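3. Experimental set-up

3.1 Workspace and objects

All trials were run on one bench in the Piddale laboratory. The bench top is plain white and stands against a pale grey wall, a choice made early in the project so that the segmentation stage would not have to deal with a busy background. The cost of this choice is low contrast for pale objects, and the paper cup was included in the object set with that in mind. The second object is a clear plastic water bottle with a dark green label. It is the taller of the pair, and its transparent parts are poorly handled by the depth sensors on both arms.

The two objects were set well apart, the cup on the left and the bottle on the right as seen from the fixed camera. Each arm could then approach its own object without crossing the midline of the table. A shared region in the middle was left free for the transfer phase, in which the objects are brought together. Object positions were not marked on the table. Marks had been used in a pilot study and the learned controller had come to rely on them.

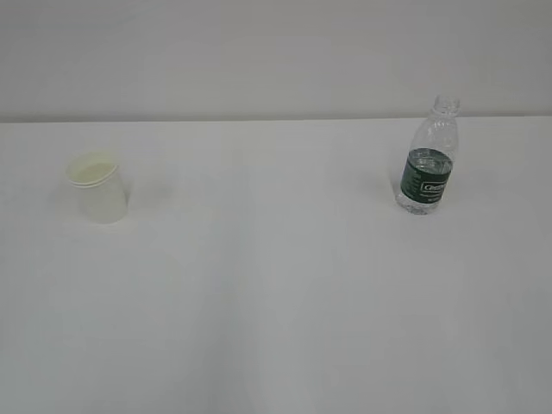 3.2 Arms and grippers

The two arms face each other across the table and are of the same model. Each has a parallel-jaw gripper with black plastic fingers and a sensor unit mounted on the wrist. The sensor units were calibrated against the fixed camera at the start of every session, using a printed board that was then taken away.

Two sets of fingers were compared. The first, referred to as the Gaseo fingers, is stiff and has a flat contact face. The second, referred to as the Fernandes fingers, has the same outer shape but a thinner wall behind the contact face, which lets the face bend inwards under load. Both sets were printed in the same material and fitted with the same screws. A full change of fingers on both arms took longer than expected, mainly through the need to re-zero the jaw opening, and for this reason finger sets were changed between sessions only.

The arm cables were left to hang in a free loop beside the wrist. In an earlier layout they were tied along the forearm, and the cable then pulled on the wrist at low approach heights. The pull was small but showed up in the force readings as a slow drift. The free loop removed the drift and has no measurable effect on reach within the part of the table used here.

3.3 Controllers

Two controllers were compared. The baseline is a scripted position controller. It takes the object pose from the fixed camera, moves the gripper to a standoff point, advances in a straight line and closes the jaws to a set width. The second is the Plorka controller, a learned policy which takes the fixed view and both wrist views as input and gives joint targets for the two arms together. It was trained on 600 demonstrations recorded on the same bench by two operators. Of these, 496 were kept after screening. The rest were dropped for operator error, lost frames or a timing fault between the wrist streams.

Both controllers were run with the same speed limit and the same limit on jaw force. No change was made to either controller when the fingers were changed. This puts the compliant fingers at a slight disadvantage under the scripted controller, where the closing width had been tuned with the stiff set fitted. We considered tuning the width again for each set and decided against it, as the aim was to see how far each controller would tolerate a change of fingers.

3.4 Approach height

The bottle was approached low, with the fingers directed at its lower part (Figure 1). Pilot trials with a contact point at the label gave a firmer hold on a full bottle, but the label itself moved under the fingers and the slip estimate became hard to read. A partly filled bottle behaves differently again. With little water in it the wall below the label gives way easily, and the jaws may reach their closing width before the force threshold is met. The scripted controller treats this case as a missed grasp and opens again. The learned controller has no such rule.

The cup was approached from the side at a level below the rim. Contact at the rim was ruled out on account of the rolled edge, which the stiff fingers tended to catch during release.
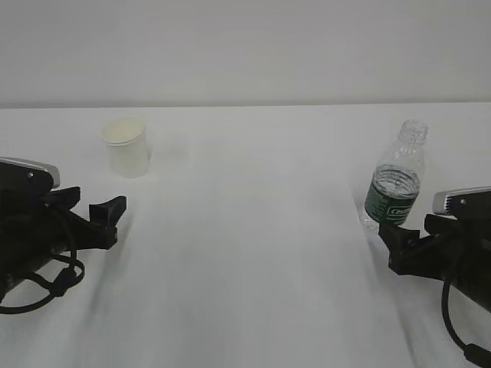

Piddale Laboratory, Manipulation and Grasping Group

Figure 1. Two-arm workspace seen from the fixed camera, with the cup at left and the uncapped bottle at right. The left gripper is open. The fingers of the right gripper are in front of the lower part of the bottle.

As Figure 1 shows, the right gripper hides part of the bottle from the fixed camera during a low approach. The scripted controller works from the pose estimated before the arm moves and is not affected by this, provided that the bottle stays where it was. The learned controller uses the fixed view throughout. We expected the loss of view to harm it and therefore logged the visible area of the bottle at each time step, so that grasp outcome could be set against it later.

3.5 Procedure

A trial began with both arms at their home poses and clear of the fixed view. The operator placed the cup and the bottle by hand, stepped back and started the run from the control desk. The controller then had up to 85 seconds to grasp the bottle, lift it, move it to the shared region and put it down upright. The left arm was held ready with its jaws open until the bottle had been released, after which it was free to move the cup. Contact between the two arms, or between either arm and the wall, ended the trial at once.

Outcomes were scored at three points: first contact, lift and release. A grasp counted as good at first contact if the bottle remained upright when both fingers had touched it. It counted as good at lift if the base left the table and the bottle did not slip by more than 2 mm relative to the fingers over the hold period. Release was judged from the fixed view only. Anum Magsi scored every trial and Gopinath Ramasamy scored a random subset without sight of the first set of scores. Where they differed, the lower score was kept.

The cup was scored in the same way, with one further measure. After each release the cup was checked for lasting creases in the wall, and a creased cup was replaced before the next trial. The number of replacements per session is reported with the finger comparison in Section 4, as it separates the two finger sets more clearly than the grasp scores do.

3.6 Limits of the set-up

The lighting was even and was not varied. Shadows on the table were faint, and the results should not be taken to hold under a strong single lamp, where a shadow may be read as part of the object. Only one type of cup and one type of bottle were used. The bottle was tested at several fill levels, but the level was judged by eye and is treated as a category in the analysis. Finally, the object sides were never swapped, and any difference between the left and right arms is therefore mixed with the difference between the cup and the bottle. A separate check with the arms exchanged is planned for November.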